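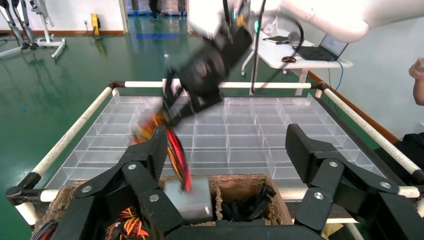

How to plan a weekend in Vonness without a car

We finally did it! After two years of saying "we should try Vonness by train," we packed one small bag each and went in April, and I loved it so much that I've written the whole plan down for you. You can follow it as it is, or move things around if you like to sleep late (I do, but not on vacation).

Step 1: Book the train first, then the room

The slow train from Besson runs along the water nearly all the way, so take that one and skip the express. Sit on the left going out! Tickets are the same price whenever you buy them, but the small guesthouses near the harbor fill up fast in spring. Once you know your arrival time, write to the guesthouse and ask if you can drop your bag early. Ours said yes right away.

Step 2: Walk up to the old town before lunch

Leave the station by the back exit and look for the stairs next to the bakery. There are 100 steps (it's painted on the wall, so I didn't have to count) and the view from the top is wonderful. Get a cheese roll from the bakery before you start climbing, and eat it on the bench up there. The streets behind the church are the prettiest, and they're quiet until the day visitors come up after noon.

Step 3: Save the afternoon for Diltolcombe

Bus 17 leaves from the harbor and drops you right at the beach path. Check the last bus back before you get on - in spring it leaves earlier than you'd think. The path is easy, mostly flat, with one muddy bit near the stream. Wear real shoes. I wore canvas sneakers and had wet feet until dinner, and I would still do it all again tomorrow!

At low tide you can walk around the rocks to the second beach. Look up the tide times that morning and turn back with plenty of time to spare.

Step 4: Eat early

Kitchens in Vonness close sooner than in the city. We had fish soup at Gistance, a tiny place down by the boats, and it came with so much bread that we skipped dessert. Call in the morning for a table by the window.

Step 5: Keep the second day loose

Have a long breakfast, wander through the market, and rent bikes if the wind is kind. The lighthouse road is a gentle ride and there's a coffee stand halfway - the lemon cake is huge, so share one. Return the bikes an hour before your train and you'll still have time to pick up your bag and grab a last ice cream on the harbor wall.

If you're going in summer, bring a swimsuit and book the bikes ahead.

Miroslava Polishchuk
June 10, 2019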